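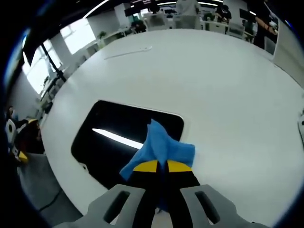 Wiping task with a hand-held gripper: how much variety do you put in?

Board: Teaching by Demonstration

prurkier_dan
Posted Monday, October 28, 2024

We're teaching a wiping skill with hand-held grippers. A person holds the gripper, pinches a cloth and wipes. No arm in the loop until we train. So far we have 70 demos on a white table, all with the same blue cloth, and the policy does fine on the first stroke. Then it lifts too early and wipes air.

My questions are whether to fix the way the cloth is picked up, and whether one table is enough. At the moment people grab the cloth wherever they like, so it bunches up differently each time. 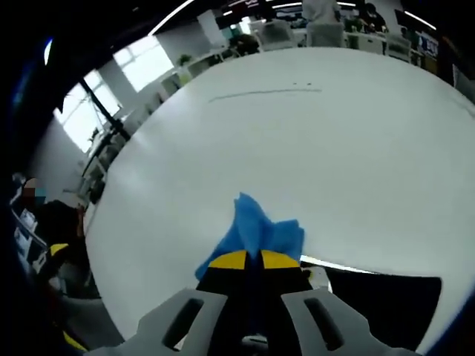 Blue cloth in the yellow jaws, pressed to the tabletop.

holub
Don't fix the pickup. If every demo starts with the same fold, the arm will only know that fold. The first time the cloth lands some other way you're back to collecting.

The early lift sounds like your people. Watch a few demos at half speed and look at the end of each stroke. Most of us relax the wrist before the cloth has stopped moving. You don't notice when you do it by hand, but the arm copies it.

sitdale_lab
I disagree with holub on the pickup, at least for a first batch. With 70 demos you don't have enough to cover every way a cloth can bunch. We did a wiping task in May with a loose pickup and got a policy that hesitated over the cloth for 13 seconds before closing. We threw that batch out, had everyone pinch near the middle, and it worked on the second try. Add variety after it works once.

holub
Thirteen seconds of hesitating could be a lot of things. Were your operators hesitating too?

sitdale_lab
Some of them, yes. Fair point. But fixing the pickup also got rid of that, so I'd still do it first.

Romana Procházka
I run collection for a small group and we have nearly 3700 wiping demos by now, so a few notes.

Both of you are partly right. We let the cloth lie any way it wants but we tell people where to pinch it, a bit in from a corner. That leaves enough fabric under the fingers to press with. If you pinch right at the edge, the pads touch the table and the person backs off without thinking about it. I would look there for your early lift.

Second, wipe things other than the table. A tablet is good for this. It's flat and the screen is reflective, so the picture changes a lot while the motion stays nearly the same.

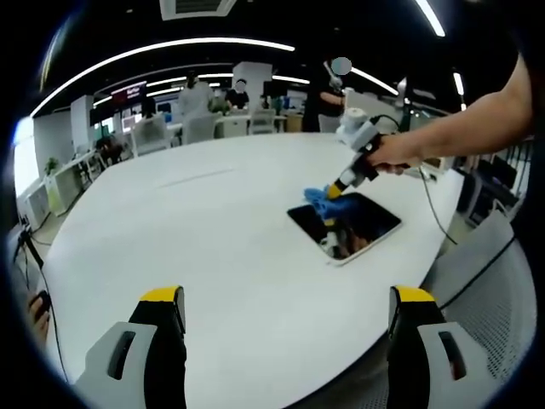

We also ask for a short hold at the end of the last stroke, before the fingers open. It feels slow to the person doing it. Without it the model mixes up the end of a wipe and the start of a release.

prurkier_dan
Thanks, the pinch point makes sense. I went back through ours and the bad ones do have the pads very close to the surface. How many surfaces would you add before retraining?

Romana Procházka
Two or three. Keep the table in the mix.

holub
More than that if you can. And rotate the people too. One person's stroke is very recognizable after a while.

prirameck
Has anyone done this by remote control instead? We drive the arm with a leader arm and I can't get good pressure. The cloth either skates or the arm faults.

sitdale_lab
Tried it, went back to hand-held. You can feel the table through the gripper. With a leader arm and no force feedback you're guessing from the camera view.

prirameck
I don't want to give up on it yet. With remote control at least I know the arm can reach every pose. Half of what people do by hand is outside our joint limits.

Romana Procházka
That's a real problem. We check each demo against the arm's reach afterward and drop the ones that fail. We keep 90 percent on a good day, less with new people.

prurkier_dan
I'll redo the batch with a set pinch point and the hold at the end, then add a tablet. Will post what happens.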